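Bon, je me lance, fil un peu long sur mes deux mois à suivre les hippopotames pygmées. On me pose la question à chaque repas de famille, alors autant l'écrire une fois pour toutes. 🧵

Pour situer : je travaille sur le programme Kivach, un petit projet de suivi en forêt. Rien à voir avec les grands documentaires, on est une poignée, on marche beaucoup et on regarde surtout de la boue.

L'hippopotame pygmée, tout le monde croit que c'est un bébé hippo. Eh non ! C'est une espèce à part, solitaire, plutôt nocturne, qui vit en forêt et qu'on ne voit à peu près jamais. Moi, en deux mois de terrain : une seule fois, de dos, et il partait.

Donc on travaille avec ce qu'il laisse. Des empreintes à quatre doigts, des tunnels dans la végétation, des crottes (il les disperse avec la queue, charmant) et des pièges photo quand la batterie veut bien tenir.

On avait 44 pièges photo posés le long des ruisseaux. Je peux vous dire qu'on finit par tous les connaître. Le 12 prend l'eau. Le 31 adore les céphalophes. Le 7 a été retourné par des fourmis, je ne sais toujours pas comment.
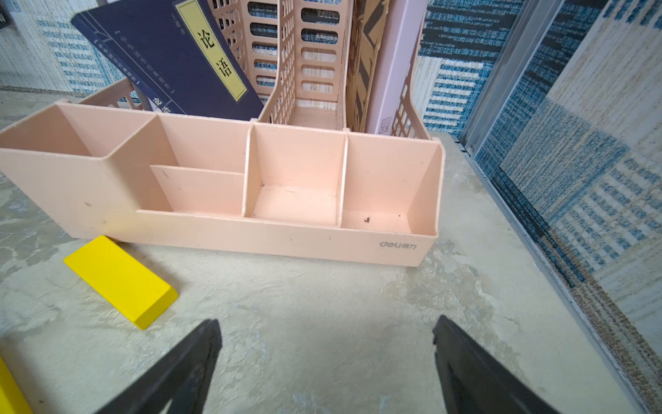

Et puis il y a le tri, la partie du métier dont on ne parle pas dans les brochures. 2 000 images rien que pour le premier relevé, dont une quantité affolante de feuilles qui bougent. Marisol Ventura et moi, on se les partage le soir avec du thé trop sucré.

Au début je m'arrêtais à chaque ombre en criant « là, là ! ». Marisol, très calme : « c'est une racine ». C'était une racine. Maintenant je crie moins.

Résultat du premier relevé : 105 passages confirmés, toutes espèces confondues. Les hippos, là-dedans, c'est une toute petite part, et je ne donnerai pas les emplacements, merci de ne pas demander en commentaire. Le braconnage, ça lit aussi les réseaux.

On m'a demandé pourquoi on ne leur met pas simplement un collier GPS. Regardez le cou d'un hippo pygmée. Voilà. Il est aussi large que la tête, le collier glisse, ou alors il faut serrer et personne n'a envie de ça.

Il y a d'autres pistes, notamment l'ADN dans les crottes. Teodoro Mendoza s'occupe de cette partie-là chez nous, il prélève tout frais le matin, dans des tubes, avec un sérieux que j'admire. Moi je tiens le sac. Chacun ses compétences.

Ce qu'on aimerait savoir, c'est combien d'animaux différents utilisent le même ruisseau. Sur les photos ils se ressemblent énormément ! On compare les cicatrices, les entailles aux oreilles, et quand la bête passe de face dans la brume on soupire et on met « indéterminé ».
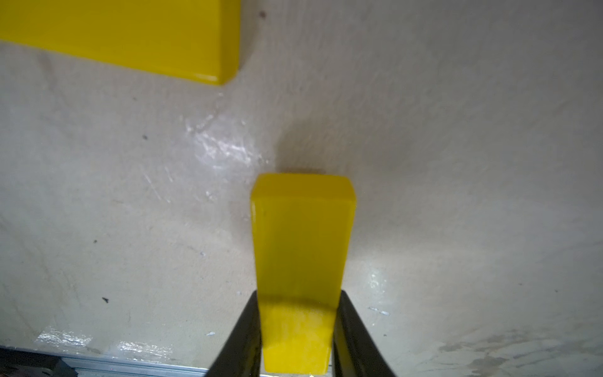

Les villages autour, maintenant, parce que sans eux on n'aurait rien du tout. On organise des ateliers avec les enfants, à Miditz surtout, et franchement ce sont mes journées préférées. Pour le prochain je voudrais refaire la vallée en maquette, avec des pièces de couleur à déplacer : un bloc jaune tout simple, comme celui de la photo, pour les cultures, et il nous faudra trouver du bleu pour l'eau et du vert pour la forêt. Les petits déplacent les champs et on regarde ensemble où l'hippo peut encore passer.

La dernière fois, une gamine m'a expliqué que l'hippo venait manger les feuilles de manioc de sa grand-mère et qu'il fallait donc lui planter un champ à lui. J'ai noté l'idée dans le carnet. Barrett Nguyen-Tran, notre coordinateur, trouve qu'elle mérite d'être discutée et moi aussi.

Parce que oui, il y a des dégâts dans les cultures. Pas énormes vus de loin, mais quand c'est votre parcelle qui y passe en une nuit, ça ne vous console pas qu'on vous parle d'espèce en danger. On en discute longuement, sous l'auvent, et on ne repart pas toujours d'accord.

Côté calendrier : on retourne sur le terrain en juin, si les pistes le permettent. D'ici là je finis le tri, je change les joints du piège 12 (encore lui) et j'essaie d'apprendre à faire un tableau croisé sans appeler à l'aide.

Si vous avez des questions sur l'espèce, allez-y, je réponds ce soir. Pour les stages, écrivez plutôt à Barrett, moi je perds les mails — pardon à ceux de l'automne, je les ai retrouvés hier, j'y réponds cette semaine.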